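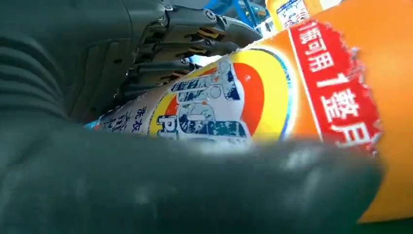

Getting a grip on the laundry detergent. That label has had a hard life.

OK so people keep asking how it's going with the robot at work and I keep answering in one-line replies, so I'm doing it properly. Thread! It's long, get a coffee.

Quick background for the new followers: I work the repack benches at Ustico, in Veldale. Household goods come in from stores and distributors in mixed crates, and we sort them, check them, wipe them down, bag what needs bagging and send them back out. Detergent, dish soap, cleaners. Lots and lots of detergent.

I've been on the benches 12 years. I love this job more than people expect me to. I like a full crate turning into a neat crate. I also have two wrists that predict the weather.

So in the spring we got told a robot was coming to bench 4. Two arms. The company that put it in is called Zaidi, and the robot's name on all the paperwork is Kesta, so that's what everybody calls it. "Is Kesta up yet?" "Kesta's sulking." It took one shift.

I'll tell you what the break room was like that week: quiet. People did the math in their heads. There are 14 of us on days and you could see everyone wondering which number they were.

Carmela D'Amico (our lead, and the reason I've stayed as long as I have) got us all together on a Monday before start and read out what she'd gotten in writing from upstairs. No bench jobs cut this year, anyone working with the robot gets trained on the clock, and the pay grade goes up when you're signed off on it. She made them sign it and she taped a copy by the time clock. It's still there.

"This year" is doing a lot of work in that sentence, and we all noticed. I'm not going to pretend we didn't. But having it on paper changed how people walked up to the thing.

Now the fun part. THE BOTTLES.

A big detergent bottle is a rotten thing to pick up a few hundred times a day. It's heavy, the weight slides around inside it, and if it's lying down you end up pinching it from above with your wrist bent. That's the exact move that got me, and it got Adelino Valente worse. He had surgery on his right hand two winters back.

It's a rotten thing for a robot too, as I got to find out! The plastic is smooth, the sides are curved, and when you squeeze it the shape changes. Squeeze too little and it twists out. Squeeze too much and you get a dent, and a dented bottle goes on my discount pallet.

First week it dropped so many that we put a folded blanket on the floor by the bench. Adelino clapped for every single one it held onto. He started out doing it to be funny, and by Thursday he was just clapping.

What I didn't expect was how much they'd want from US. I figured the Zaidi people would plug it in and we'd watch. But they wanted to know how we do it. Where do you put your thumb? Do you turn it before you lift or after? Which way should the cap point when it gets to the next person?

And I'd never put any of that into words. I had to stand there and pick up a bottle slowly, like I'd never seen one before, and say out loud what my hand was doing. I roll it a little toward me first. Didn't know that about myself! All these years!

Carmela turned out to be the best explainer of any of us. She'd say "grab it where the belly is" and then she'd stop and work out what the belly was, and where it was on the tall ones versus the squat ones. One of the engineers wrote "belly" on his chart and it's still called that. 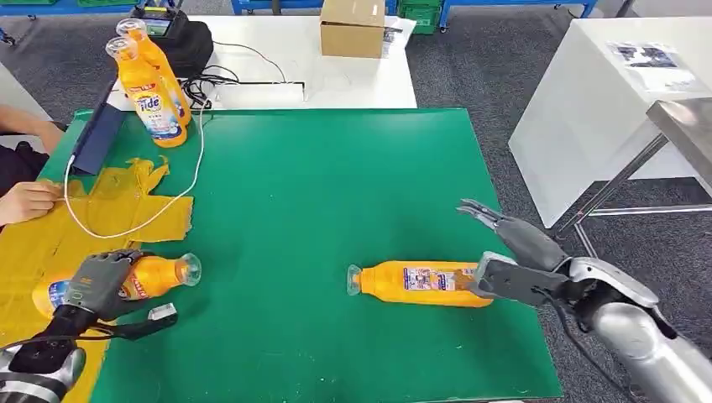
The way we run it now, there's always a person at the bench with it. You lay the bottles out, you deal with the bags, you watch what it's doing, and when it gets confused you fix the setup and let it try again. We rotate so you're never there a whole shift.

The two hands are different, by the way, and that's everyone's first question. The left one has jointed fingers. The right one is a gripper with two long jaws. I thought the fingers would be better at everything and I was wrong. For a bottle lying flat I'd bet on the jaws most days.

The fingers do the holding-still jobs. Which, if you think about it, is what my left hand does too. Hold still, let the other one be clever.

Things it's bad at, so you don't think I've joined the fan club completely: anything see-through, and bags. Oh my goodness, bags. A thin plastic bag moves when you breathe near it. Any of us can open one while talking about our kids, and the robot is nowhere close.

Also worn labels. We get stock where the print is half rubbed off, and a person knows what it is from the color and the shape and from having seen a mountain of them. With Kesta we had to sort out which side of the bottle to show it and what to do when that side was a mess. For now the answer is that it asks, and one of us tells it.

It asks a LOT. There's a chime. I hear the chime in my sleep.

What it's good at: being exactly as careful at the end of the shift as at the beginning. I can't say that for me. After lunch I get sloppy with the heavy ones and I know it, and that's when I used to hurt.

So here's the change I care about most. I used to go home and run my wrists under the hot tap before I could start dinner. I did that last night out of habit and stood there and realized they didn't hurt. Cried a little bit in my kitchen, not going to lie to you.

Adelino's story is better than mine though. After the surgery he was on light duty, meaning paperwork, and he hated every minute of it. He's a bench guy. He wants to have his hands in it. Now he's one of 3 people signed off to set up Kesta by himself, and he's back on the floor all day, bossing a robot around. You should see his posture.

He keeps a notebook of everything that goes wrong. Bottle type, which hand, how it was lying, what happened. The Zaidi engineers ask him for it when they visit, and he makes them say please.

OK, the harder stuff, because a couple of you asked straight out and you deserve a straight answer.

Is it faster than us? No. Not on detergent, not yet. Carmela on a good morning would bury it. It doesn't need to win a race to matter, though. It keeps going through breaks on the easy stuff, if one person stays by, and that adds up over a week.

Does it take work away? It takes the part of the work I'd have given away. But I also know that when two people retired this summer, one of those spots didn't get posted. Management says volume was down. Maybe it was. Carmela asked for the volume numbers and we're waiting on them.

I think you can be really excited about a machine and still want to see the numbers. I'm both of those people every day.

Another change, a smaller one: the talk. The benches used to face each other, so you'd chat all morning. Bench 4 had to be turned to make room for the arms, and whoever's on it has their back to everyone. It's lonely over there! We brought it up, and now the person on the next bench swings around so there's a face. Took five minutes to fix, once somebody asked.

And who gets trained. The first list was all the younger guys, I guess on the theory that they play video games. Carmela sent it back. The second list had people on it who know bottles, and I was on that one. I'm fifty-eight and I passed on the first try, thank you very much.

The training was good, too. A lot of it was safety: where you stand, where the stop button is, what you do before you reach in. You practice stopping it until your hand goes there without asking your brain. The rest was learning to watch. You get so you can tell a bad grip before anything moves, from the angle, same as you can tell when a new person's about to drop one.

If your shop's getting one of these, my advice from the bench: get the job promise written down before it arrives, and ask who's on the training list. And get in there early while they're still setting it up, when your opinion can change things. They listened to us about bench height because we said it in week one.

Also bring a blanket for the floor.

What's next: dish soap. The bottles are skinnier and they tip over if you look at them wrong. Adelino has already started a fresh page. I've got a dollar on the jaws and he's got a dollar on the fingers, and Carmela's holding the money.

Replying to a few of you down here: yes, it's loud, but less loud than the tape machine. No, it doesn't talk, only the chime. Yes, I say good morning to it. Yes, my husband knows.

And to the person who asked if I'd go back to how it was: I'd take back bench 4 facing the right way. I'd take back the job that didn't get posted. The wrists I'm keeping.

I'll add to this when we've done a few weeks of dish soap. Going to bed, I'm on the early shift.

Last updated in October
214 shares · 67 comments

This site uses cookies to remember your settings. Accept | Manage choices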